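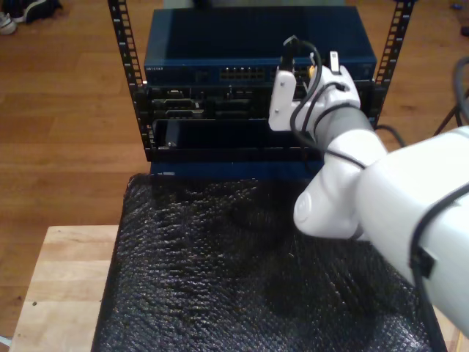

Figure 3. A small open-frame rack with a network switch.

4.2 Local switching in village libraries

The libraries in our study were linked to each other long before they were linked well, and the story of how the last few metres of each connection came to be arranged is one of the most interesting parts of the whole project. In the first round of visits we found equipment on window sills, on top of card catalogues and, in the reading room at Hosten, inside a disused book return. We had expected the buildings themselves to set the limits on what could be done, with their thick walls and single sockets, but it was the furniture that mattered most. A small open-frame rack of the kind in Figure 3, with square mounting holes up both rails and standing on an ordinary table, takes up little more room than a stack of atlases, and a switch fitted in it leaves its ports in plain view. Library staff who had never opened a network cabinet could see which lead went where, and they began to ask very good questions.

Those questions changed the way we collected our data. We had planned to rely on the connection logs alone, which recorded 2,235 reading-room sessions over the study period. The logs are rich, and we return to them in Section 5, but they say nothing of the reader who gives up before signing in. At Magbanua the staff had kept a paper daybook for years, noting each request for help in a line or two. Once we had typed up the 458 entries that dealt with the catalogue or the connection, a pattern appeared that the logs had hidden completely. Readers asked for help most often when they moved from one room to another and lost their place in a long search. Very few of them asked about speed, although speed was what the county had been paying to improve.

We find this a delightful result, partly for how simple the remedy was. The catalogue software, Vusent, ended a search whenever the reader's device was given a new address. Keeping all the rooms of a building on one local switch, with one set of addresses, meant that a search begun in the local history room could be finished at the front desk. Ariel Calimlim, who led the fieldwork, drew up a one-page wiring plan for each of the 17 branches, and these plans were pinned up beside the equipment with coloured labels to match the leads. Several branches have added to their plans by hand. The one at Hosten now shows the best seat for reading large maps, and it also marks a radiator that knocks.

The change was made in April, during the spring closure, so that readers would come back to a finished arrangement. Daybook entries about lost searches fell at every branch that kept a daybook, most sharply in the buildings with three or more public rooms. We are careful about the size of this effect. The daybooks were kept by different hands, and a busy afternoon tends to leave a shorter record than a quiet one. Two branches also extended their opening hours in the same season, and the newly listed Helico collection, some 3,000 letters and farm accounts, drew in readers whose searches were longer than usual from the start. Section 4.3 sets out how we allowed for both.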